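Comparing grippers at Skendholm

The automation group at Skendholm has been comparing two grippers, the Clesalico and the Meredith, over 12 weeks. Its lead engineer spoke to us on Wednesday, December 2, 2020.

"Rigid tools are fairly easy," the engineer said. "Soft toys and flat pouches are where the fingers differ."
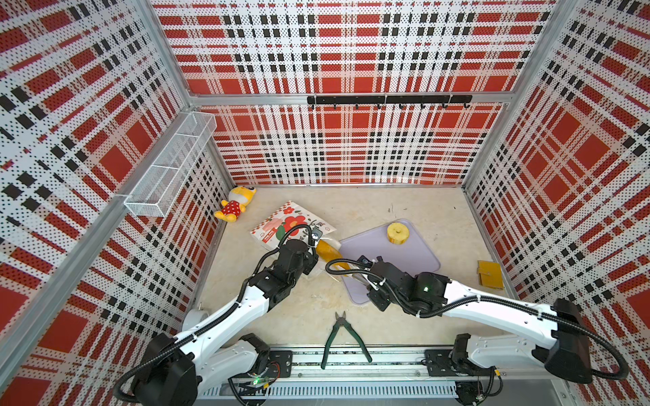

Both arms were run from the same controller – a condition the group set in July. "Otherwise we would be testing the software," the engineer said. A further 24 objects will be tried next.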